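Print this page | E-mail this page

Visit report: Trumavix braiding and finishing plant, Milville

The plant makes braided elastic cord for belts and bag straps. Our party was met at the gate by Mortimer Ambrose, who runs the braiding floor. The tour took in 2 halls and started with the 13 older machines, all on a single drive shaft.
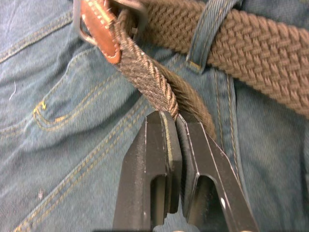 Cord is wound on bobbins in the next bay and carried over by hand cart. Tension is set at the carrier spring, and a change of spring means stopping the machine. The older machines lose most of their running time this way.

Hall 2 holds the newer line, supplied by Nateo and running since March. Each head has its own motor — a broken strand stops one head and leaves the rest running. Noise is still high, and ear protection is required.
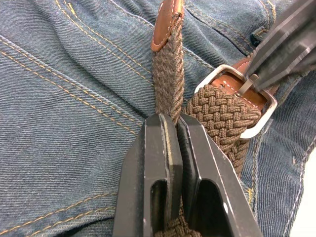 Finishing is done at benches along the north wall. Braid is cut to length, heat-set and passed to the stitchers, 30 pieces to a bundle.

Stretch testing follows the Ngcobo method, with a fixed load and a timed rest before measuring.

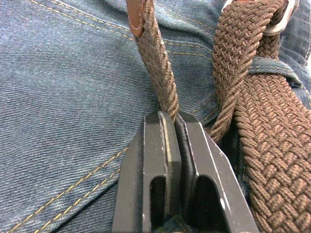 A faded twill with double rows of gold stitching has raised seams as well as flat ground, and the two rub a cord differently. Results are logged by cord batch.
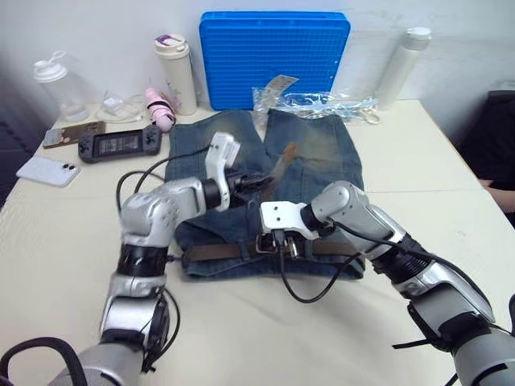

Jeans with brown belt, on table.

The visit closed with questions on dye lots and scrap rates.

Last updated: November 23, 2023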